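Plono station reopens lower concourse with permanent tile works

Wed 13 December

The lower concourse at Plono central station reopened to passengers this morning with 354 square metres of fired ceramic panels fixed to the side walls of the link passage between the ticket hall and the platforms. The panels are by the ceramicist Halfdan Frandsen and replace the painted plaster that was removed in May, when the passage closed for drainage work.

The work is titled Sondadia and runs the full length of the passage on both sides. It is made up of stoneware tiles in two thicknesses, glazed in grey, ochre and a dull green. The thicker tiles stand proud of the wall by 4 millimetres and form a continuous raised line at hand height. According to the station operator, the line falls within the permitted projection for a public corridor and does not reduce the clear width.

Fixing was carried out by Josteck, which also supplied the backing frame. The tiles are bonded to cement board, and the board is hung on steel rails so that single sections can be taken down for access to the cables behind. Movement joints are set at each change of wall direction. The original tender asked for tiles bedded directly on the concrete, but a survey of the wall found salt deposits along the foot of the east side and the method was changed before the order was placed.

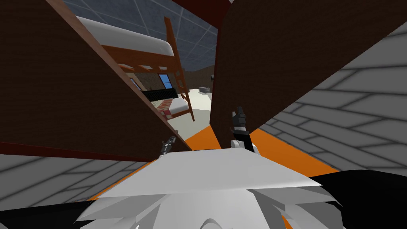
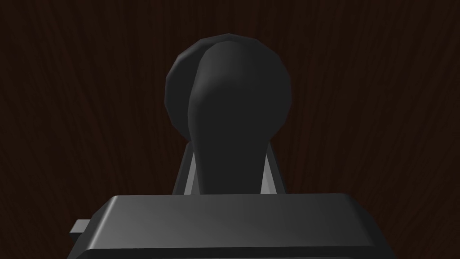 Lighting in the passage has been renewed at the same time. The old ceiling tubes have gone and a single row of fittings now runs along each wall, angled down. Valentin Danzer, project engineer for the station operator, said the first trial produced too much glare from the ochre glaze and the fittings were turned further towards the floor. "The glaze samples were approved in daylight, and there is no daylight down there," he said. "We should have tested them under the station lamps first."

The two glazing faults reported during installation have been dealt with. One batch of green tiles was returned to the kiln workshop at Nägeli after fine cracks showed in the surface, and a smaller number of grey tiles were replaced on site. Spare tiles from each firing have been kept in the station store, marked by batch – the colour varies slightly from one firing to the next and later repairs will need to match.

Frandsen's contract includes an inspection of the joints and the raised line after 2 years. Routine cleaning will be done with water and a neutral detergent. An anti-graffiti coating was considered and left out, as it would have changed the finish of the unglazed edges.

The north stairs remain closed while handrails are fitted, and passengers for platform 5 should use the lift or the ramp from the ticket hall. Drawings and glaze samples for Sondadia are on display beside the information desk during station opening hours. Entry is free and no ticket is needed.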